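Fladance Stone Benchtop Sealer, 415 mL
Reviewed 20 May 2005

Grey speckled benchtops hide crumbs very well. Whether they need a sealer is another matter.
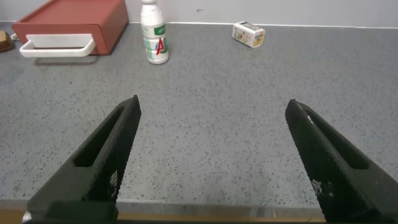

What the tin promises

Fladance says one tin treats a whole kitchen, stops oil and red wine soaking in, and lasts two years. It also says the finish "brings out the natural colour", a line I have read on every sealer I've ever bought, including one that went on like floor wax. I paid full price at Thibodeau's, so no favours owed.

Putting it on

Wipe on, wait, buff off. The instructions give the waiting time as "until hazy", and on a mid-grey speckle you can't see haze. I ended up crouching with a torch. The first coat streaked near the window and had to be gone over again with a clean rag. The smell hung about until the next morning, even with the back door open. The cloth in the lid is useless, use an old T-shirt.

Does it work?

I left olive oil, beetroot juice and cold coffee on a treated offcut and an untreated one overnight. The beetroot wiped off both. The oil left a faint dark ring on the bare piece and nothing on the treated one. The coffee I couldn't tell apart. So it does something, though less than the label would have you believe, and I can't vouch for the two years until I've lived through them.

Against the others

Bativden's sealer comes in a mean little 200 mL bottle but buffs out far more easily. Wullov's spray I wouldn't bother with, as most of it ended up on the splashback.

Verdict

Fair if your bench already stains. If it doesn't, keep your money and wipe up spills. I'll look at the offcuts again in September.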